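The Bendulura Supper Club is looking for home cooks to test recipes for a community cookbook. The working title is *Fifty-Two Suppers*, one for each week of the year, and all 52 recipes were sent in by people who live in Werelton and the towns nearby. Most are family dishes that have only ever been written on a card, if that. We need people to cook them from the written page and tell us where the directions fall short.

## What testers do

Each tester gets 13 recipes, sent in small batches from June on. You cook each one once, in your own kitchen, with your own pots and your own stove. Then you fill in a one-page form. It asks how long the dish took, how many people it fed, what you had trouble finding at the store, and whether you would make it again.

Please follow the recipe as written the first time. If it says to simmer the cabbage for an hour and you think that's too long, simmer it for an hour and write that down. Changes are welcome on a second try, but we can't use a form for a dish that was changed on the first. 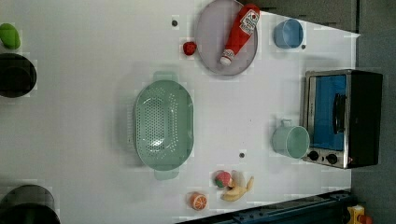

Recipes cover soups, braises, dumplings, baked dishes, quick skillet meals and a short chapter of sweets. Some call for store-bought sauces and we want those tested too. A bottle of ketchup, like the red one on the plate, goes into the meatloaf glaze and the sweet-and-sour cabbage rolls, and it should be plain ketchup with nothing spicy in it. Fruit is mostly in the last chapter. The strawberry dumplings need fresh berries, so whoever gets that batch will cook it early in the summer.

## Who we are looking for

- Adults who cook dinner at home at least twice a week
- All skill levels, and beginners are especially useful for the dumpling chapter
- A working oven and a kitchen scale or a set of measuring cups
- Email, or a way to pick up and drop off paper forms

Tell us about allergies and anything you don't eat. We have enough meatless recipes to fill a full set for a vegetarian tester - vegan sets are harder and may run short.

## Pay and groceries

Testers receive $200 for a full set of forms, paid when the last one is in. Groceries are paid back separately against receipts. Keep the receipts for each recipe together. Pantry basics such as salt, oil and flour are not covered.

Every tester is thanked by name in the book unless they ask us not to, and gets two copies. Pavliuk Press is printing 1,000 copies.

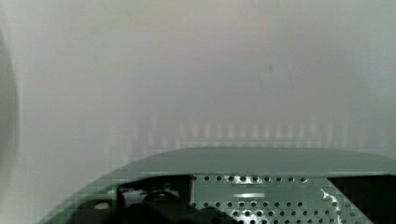
*Testing season opens in June.*

## How to apply

Write to us with your name, the town you live in, and a few lines on what you cooked last week. Leave out restaurant experience unless you want to mention it. Paper applications can be left at the counter of Ukilen Grocery in Werelton, any day but Friday.

We reply to everyone. Applicants we think would be a good match will get one short trial recipe, a potato and leek soup, with groceries paid for whether or not you are picked.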